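모스탄스 원목 상판 테이블, 다섯 달 쓰고 적는 후기

작업용으로 쓸 테이블을 찾다가 모스탄스(Mostance)의 소나무 집성목 테이블을 샀다. 사기 전에 후기를 찾아봤는데 받은 날 쓴 글이 대부분이었고, 몇 달 쓰면 어떤지는 알 수 없었다. 그래서 좀 써 보고 적는다. 제품은 내 돈으로 샀다.

이전에는 브리벡스(Brivex)의 흰색 시트지 책상을 썼다. 값은 쌌지만 모서리 시트가 들뜨기 시작했고 여름이면 팔에 달라붙는 느낌이 싫었다. 이번에는 시트지나 필름이 없는 원목 상판으로 조건을 정했다. 오크나 월넛은 예산을 넘어서 처음부터 뺐고, 고무나무와 소나무 사이에서 고민하다가 색이 밝은 소나무로 정했다.

배송과 포장

주문하고 5일 만에 왔다. 상판과 다리가 따로 포장되어 있고 상판 상자가 무겁다. 혼자 현관에서 방까지 옮기는 건 가능했지만 계단이 있는 집이라면 두 사람이 드는 편이 낫다. 모서리마다 두꺼운 종이 보호대가 있었고 찍힌 곳은 없었다. 상자를 열면 나무 냄새와 오일 냄새가 섞여 올라온다. 창문을 열어 두고 나흘쯤 지나니 거의 느껴지지 않았다.

조립

다리 네 개를 볼트로 고정하는 방식이고 육각 렌치가 들어 있다. 설명서는 그림 위주인데 와셔를 넣는 순서가 작게 그려져 있어서 한 번 다시 풀었다. 처음에는 볼트를 반쯤만 조여 두고, 네 다리를 전부 끼운 다음 세워서 마저 조이면 된다. 전동 드라이버는 쓰지 않았다. 소나무는 무른 편이라 너무 세게 조이면 안쪽 나사산이 상할 수 있다.

높이 조절 발은 네 다리에 다 있다. 우리 집 바닥이 벽 쪽으로 살짝 기울어 있어서 앞쪽 두 개를 조금 돌려 맞췄다. 그 뒤로는 팔꿈치를 올리고 글씨를 써도 흔들리지 않는다.

상판

이 제품을 사는 이유는 결국 상판일 것이다. 소나무 조각을 길이 방향으로 이어 붙인 집성 방식이고, 조각마다 색이 조금씩 다르다. 제품 페이지 사진에는 색이 고른 상판만 나와 있어서 받아 보고 다르다고 느끼는 사람도 있을 것 같다. 나는 이 정도 차이는 괜찮았다.

옹이도 있다. 손으로 쓸어 봐도 걸리는 부분은 없고, 종이를 바로 대고 글씨를 써도 펜이 튀지 않는다. 판매처 안내문에도 옹이 위치는 지정할 수 없다고 되어 있으니, 옹이가 싫은 사람은 다른 수종을 고르는 게 맞다.

마감은 반광이다. 스탠드를 켜도 눈이 부시지 않고, 유광 제품처럼 손자국이 도드라지지도 않는다. 색은 꿀색에 가까운 따뜻한 톤이라 방 벽이 차가운 색이어도 잘 어울린다. 조각과 조각이 만나는 이음선은 가까이서 보면 보이지만 조금 떨어지면 나뭇결에 묻힌다.
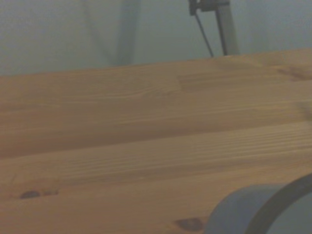
상판의 결과 이음선, 옹이. 뒤는 회청색 벽.

다섯 달 쓴 뒤의 상태

눌린 자국이 두 군데 생겼다. 하나는 드라이버를 떨어뜨린 자리고, 하나는 철제 클램프를 받침 없이 물렸던 자리다. 클램프를 쓸 때는 얇은 나무 조각이나 두꺼운 종이를 꼭 대야 한다. 드라이버 자국은 젖은 수건을 올리고 다리미를 잠깐 대는 방법으로 많이 옅어졌다. 완전히 없어지지는 않았다.

물에는 생각보다 강했다. 컵 자국은 바로 닦으면 남지 않는다. 다만 뜨거운 냄비를 그냥 올리는 건 하지 않았고 앞으로도 할 생각이 없다. 커피를 흘리고 한 시간쯤 모르고 있었던 적이 있는데, 그때는 테두리가 흐리게 남았다. 고운 사포로 살살 문지르고 오일을 다시 발랐더니 보이지 않게 되었다.

오일은 스코날레로(Skonalero) 무색 제품을 썼다. 천에 조금 묻혀 결 방향으로 얇게 바르고, 10분 뒤 마른 천으로 닦아 냈다. 많이 바르면 끈적임이 오래간다. 제조사에서는 1년에 한 번을 권하는데 작업대로 쓰면 그보다 자주 해야 할 것 같다. 나는 10월에 한 번 더 바를 예정이다.

휨은 아직 없다. 장마철에 긴 자를 대고 확인했는데 틈이 보이지 않았다. 겨울 난방철을 지나 봐야 확실히 말할 수 있는 부분이라 이 항목은 보류한다.

아쉬운 점

배선 구멍이 없다. 스탠드 선이 테이블 뒤로 그냥 넘어가는데 벽에 바짝 붙이면 선이 눌려서 조금 띄워 놓고 쓴다. 직접 뚫을까도 생각했지만 반품 조건이 사라진다고 해서 그만뒀다.

상판 모서리가 생각보다 각져 있다. 손목을 오래 대면 자국이 남는다. 나는 앞쪽 모서리만 사포로 살짝 굴렸고 그 뒤로 편해졌다. 출고할 때 이 정도는 해 주면 좋겠다.

여분 볼트가 없는 것도 아쉽다. 문의했더니 따로 사야 한다는 답을 받았다.

다른 제품과 비교

매장에서 반데르메르베(Van der Merwe)의 비슷한 크기 테이블도 만져 봤다. 그쪽은 상판이 더 두껍고 모서리도 둥글게 처리되어 있지만 가격 차이가 컸다. 오래 쓸 식탁을 찾는다면 그쪽을 볼 만하고, 작업을 하면서 자국이 생겨도 크게 신경 쓰지 않을 사람에게는 모스탄스로 충분하다.

정리하면 상판 질감과 흔들림 없는 구조는 만족, 모서리 마감과 배선은 불만이다. 별점은 5점 만점에 4점을 준다. 유리판이나 매트를 깔아야 안심이 되는 성격이라면 원목을 사는 의미가 줄어드니 다른 소재를 먼저 보는 것이 좋겠다. 겨울을 지난 뒤 휨 상태는 이 글에 덧붙이겠다.

작성일 2020년 7월 16일

문의: 하단 메일 양식 이용 | 무단 전재 및 재배포 금지 | © 2020 All rights reserved | 맨 위로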